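Folding shirts on the bed: how do I get the shoulders even?

Posted in Laundry and Clothing Care

kurska_laundry_dad
Member, 13 posts

I do all the folding for the house on the bed, mostly thin cotton tops, and I can't get them to come out the same size. I have a dresser from Ekilell with shallow drawers, and anything folded too thick catches when I close them. My problem is at the very start. I drop the shirt on the bed, pull on one corner, and the rest of it moves with me. By the time the left side is flat the right side has rolled under. Then when I fold the sides in, one shoulder sits higher than the other and the whole thing comes out crooked.

I don't have a table big enough. The kitchen counter is usually full at 9 in the evening, when the dryer finishes. An ironing board is too narrow for my shirts. So it has to be the bed, and the bed is soft.

What I've tried so far: folding it in the air against my chest, a piece of cardboard in the middle, and just rolling everything. Rolling was okay for the drawer but the shirts had creases across the front. Is there a better way to lay them out on a soft surface?

eltudley_linens
Regular, 566 posts

You can do it fine on a bed. I have folded on one for years. The trick is to stop pulling from one corner. A soft cover gives under the shirt and the cloth slides toward whichever hand is pulling. You need two points held at the same time, and the seams will tell you which two.

Blue cloth on a bed, crumpled in the first and third, held at two places in the second and by one corner in the fourth:
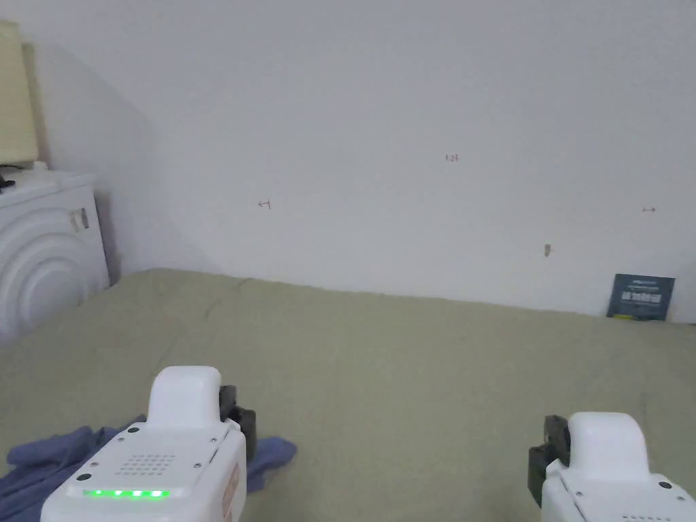
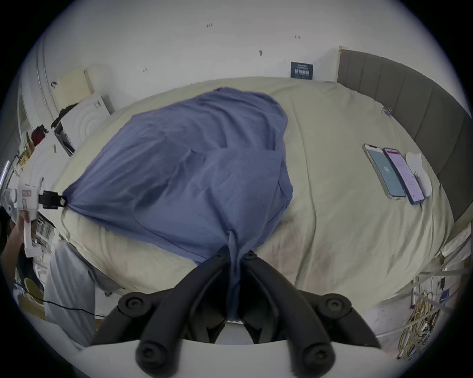
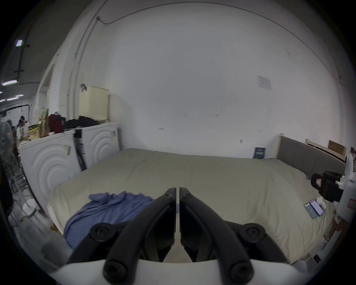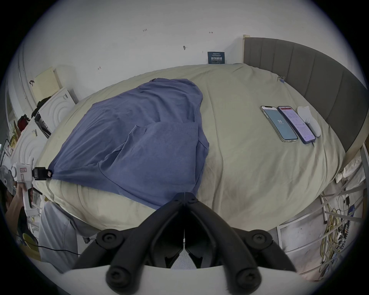
Start by finding the side seam. Run it between your fingers up to the underarm and you will know which way the shirt is facing. Lay it face down with the collar away from you. Take one bottom corner in each hand, lift the hem an inch or two off the bed, and pull your hands apart until the hem is straight. Lower it. Don't drag it down, lower it. Then do the same at the shoulders.

After that, smooth from the middle out to the sides with the flat of your hand. If you smooth from one side to the other you push all the slack into one sleeve and you are back where you began.

For the fold:

Bring the left side in to about the middle of the shoulder, sleeve and all.
Fold the sleeve back so it lies along the edge.
Do the right side the same way.
Fold up from the hem in thirds. For a shallow drawer, fold in half first and then in half again, which comes out wider but thinner.

If one shoulder is still higher, unfold that side only. Don't start over.

Also make the bed before you begin. A rumpled duvet under the shirt leaves bumps, and you can't tell which wrinkles are in the cotton and which are underneath. I pull the cover tight on the side I'm standing on and leave the rest.

Put your phone and whatever else you had in your pockets up by the headboard or on a nightstand. I have folded a TV remote into a sweatshirt before.

kwofie_street
Member, 153 posts

Get a folding board. Problem solved. They cost next to nothing and you can slide it under the bed.

If you don't want one, use a big flat cutting mat on top of the duvet. Same thing.

One more thing, take them out of the dryer while they're still warm. Mine sit in the basket overnight sometimes and then it doesn't matter how you fold them.

kurska_laundry_dad
Member, 13 posts

Thanks both. I did six shirts tonight holding the hem in both hands and four of them came out even. The other two are older and I think the side seams are twisted from washing, so the front and back don't line up anyway. Half and half again fits the drawer, with a little room above the stack.

The cutting mat slid around on the cover for me. I might try it with a towel under it.

eltudley_linens
Regular, 566 posts

If the seams are twisted, ignore them and go by the collar and the underarms. The hem will look off by a bit on those. Fold it anyway and put the uneven edge on the inside.

Page viewed 2096 times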